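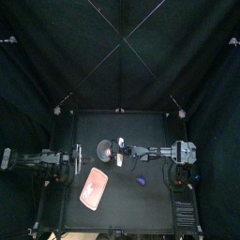 검은 작업대 위의 회색 그릇

가운데쯤에 회색 그릇, 왼쪽 앞에 분홍색 직사각형 쟁반 또는 뚜껑, 오른쪽 앞에 작은 보라색 물건. 상판은 무광이고 거의 검은색에 가깝다. 둘레는 어두운 천이다.

소개

그릇과 쟁반, 뚜껑, 작은 부엌 물건을 색과 바탕별로 모은 갤러리입니다. 니르코(Nirkow) 생활용품 기록의 일부이고, 6월 7일에 새로 정리했습니다. 큰 사진은 맨 위에 두고 나머지는 제목과 설명만 목록으로 실었습니다. 목록의 사진은 터트브리지(Tutbridge) 자료실에서 번호를 말하면 볼 수 있습니다. 설명은 마와르 산토소(Mawar Santoso)와 리에트 르미외(Liette Lemieux)가 나누어 썼습니다.

바탕에 대하여

어두운 상판에서는 분홍처럼 밝은 색이 먼저 눈에 들어옵니다. 회색은 밝기에 따라 차이가 큽니다. 연한 회색은 윤곽이 뚜렷하고 진한 회색은 테두리만 남기도 합니다. 맨 위 사진에서는 그릇 뒤쪽과 상판 앞쪽, 쟁반(또는 뚜껑)과 보라색 물건 사이가 넓게 비어 있습니다. 물건을 띄워 놓으면 형태를 하나씩 보기가 편합니다.

그릇

1-1. 국그릇, 흰 바탕
굽이 낮고 입이 넓은 국그릇. 옆모습을 보려고 눈높이에서 찍었다. 흰 바탕이라 그림자가 길게 보인다.

1-2. 국그릇, 나무 바탕
1-1과 같은 그릇. 바탕만 바꾸었다. 나뭇결이 강해서 그릇의 선이 조금 묻힌다.

1-3. 포개 놓은 밥그릇
크기가 다른 밥그릇을 포갠 것. 맨 아래 그릇의 굽이 닳아 있다. 맥클라우드(MacLeod) 기증품.

1-4. 반찬 그릇
뚜껑이 있는 것과 없는 것을 나란히 두었다. 뚜껑은 11월에 따로 들어왔고 짝이 맞는지는 아직 확인하지 못했다.

1-5. 샐러드 그릇
지름이 커서 한 장에 담기 어려웠다. 안쪽 바닥의 긁힌 자국은 기증받을 때부터 있던 것이다.

쟁반과 뚜껑

2-1. 직사각형 쟁반, 앞면
모서리가 둥글고 턱이 낮다. 컵 두 개와 작은 접시 하나를 올리면 꽉 찬다.

2-2. 직사각형 쟁반, 뒷면
뒷면에 둥근 발이 붙어 있다. 하나가 떨어져 나가 평평한 곳에 놓으면 기운다.

2-3. 보관 용기 뚜껑
본체 없이 뚜껑만 남은 것. 뒤집으면 얕은 쟁반처럼 쓸 수 있어서 쟁반 항목에 함께 넣었다. 기증자 바비타 카나우지아(Babita Kanaujia)도 집에서 그렇게 썼다고 한다.

2-4. 냄비 뚜껑
손잡이 나사가 바뀌어 있다. 원래 나사는 봉투에 담아 같은 상자에 보관한다.

2-5. 나무 쟁반
물 얼룩이 둥글게 남아 있다. 닦아 내지 않고 그대로 찍었다.

작은 물건

3-1. 수저받침
색이 모두 다르다. 크기가 작아 가까이에서 한 번, 접시 옆에서 한 번 찍었다.

3-2. 양념 숟가락
손잡이에 눈금이 새겨져 있는데 지워진 곳이 많다. 빛을 옆에서 비추어야 읽힌다.

3-3. 병마개
유리병 마개와 코르크 마개. 병은 병 항목으로 옮겼다.

3-4. 실리콘 집게
코스튜딘(Costudine) 상자에서 나온 것. 상자도 함께 보관하고 있다.

3-5. 거름망
망이 촘촘해 밝은 바탕에서는 무늬가 잘 보이지 않는다. 어두운 상판에서 다시 찍을 예정이다.

상차림

4-1. 아침상
그릇 하나, 쟁반 하나, 숟가락 하나. 군드룬 뮈클레부스트(Gudrun Myklebust)가 차린 그대로 찍었다.

4-2. 둘이 먹는 상
그릇을 마주 보게 놓고 가운데를 비웠다. 냄비가 들어갈 자리다.

4-3. 치우기 전
식사를 마친 뒤의 상. 그릇을 겹치기 전 상태이고 숟가락은 그릇 안에 있다.

4-4. 치운 뒤
행주와 빈 쟁반만 남았다. 4-3과 같은 자리에서 찍었다.

설명을 적는 방법

색은 눈으로 본 대로 적습니다. 재료는 자료실에서 손으로 확인한 것만 적고, 사진만으로 알 수 없으면 비워 둡니다. 쓰임새도 마찬가지여서 쟁반인지 뚜껑인지 가려지지 않는 물건은 두 이름을 함께 씁니다. 위치는 보는 사람 쪽을 앞으로 잡고 왼쪽과 오른쪽을 씁니다.

이름이 잘못된 물건을 발견하면 사진 번호와 함께 알려 주십시오. 지난번에는 2-4의 뚜껑이 찜기용이라는 의견이 있었고, 키르스텐 포르탱(Kirsten Fortin)이 냄비와 맞추어 본 뒤 지금 이름을 유지하기로 했습니다.

관람 안내

터트브리지 자료실 열람석은 9석입니다. 한 번에 사진 17장까지 꺼내 볼 수 있고, 실물은 5점까지 신청할 수 있습니다. 유리와 도자기는 책상 위 깔개에서만 다루어 주십시오. 가방은 입구 선반에 둡니다. 인쇄본이 필요하면 사진 번호와 크기를 적어 창구에 내면 됩니다.

다음 정리 때는 병과 주전자 항목이 들어갑니다. 컵은 손잡이가 있는 것부터 올립니다.

목록으로 돌아가기
다음 갤러리: 병과 주전자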